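Ground Handling Notes: Deicing pad at Gokitz moves to new slot rules

Operators using Gokitz Regional should note that the remote deicing pad will change to a booked slot system in December. The present first-come arrangement ends on the same date. Stumis, the handling agent, has issued a revised procedure sheet to all based carriers, and visiting crews can get a copy from the ramp office.

Slots are six minutes for one-step treatment on aircraft with up to 49 seats. Larger types are given a double slot. A request must reach the pad coordinator before engine start, either by data link or on the ramp frequency.

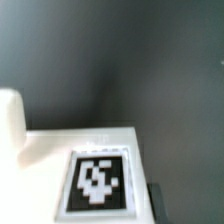
A crew that misses its slot goes to the back of the queue. The coordinator may waive this if the delay was caused by air traffic control, but the crew has to ask for the waiver on frequency at the time. Requests made after departure will not be considered.

Fluid supply also changes. Type I will be delivered premixed from the Lonex tank farm on the north side, and Type IV will still be applied undiluted. Stumis has set a minimum stock of 500 gallons of Type IV per truck at the start of the morning bank. A truck below that level is to be refilled before it goes out to the pad.

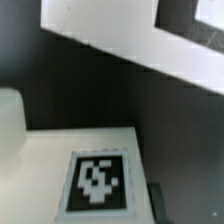 Does a booked slot guarantee a holdover time?
Holdover time is still worked out by the flight crew from the current tables, starting at the beginning of the final fluid application. The slot only reserves the position on the pad.

Charges are split into a fixed pad fee and a fluid charge by volume. Chidiac, which operates most of the early turboprop departures, asked for a reduced pad fee for frost-only treatment. The airport has agreed to this for treatments that use less than 70 gallons.

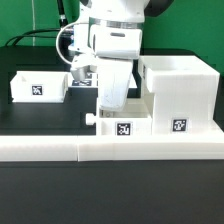 The reduced fee is not applied automatically. The handling agent must enter the frost code on the treatment record, and the record must show the start time, end time, fluid type and mix. Corrections are accepted until the end of the following month.

Taxi routing to the pad is unchanged. Crews should hold short of the pad entry line until a lane number is given, and should keep the parking brake set until the coordinator reports all equipment clear.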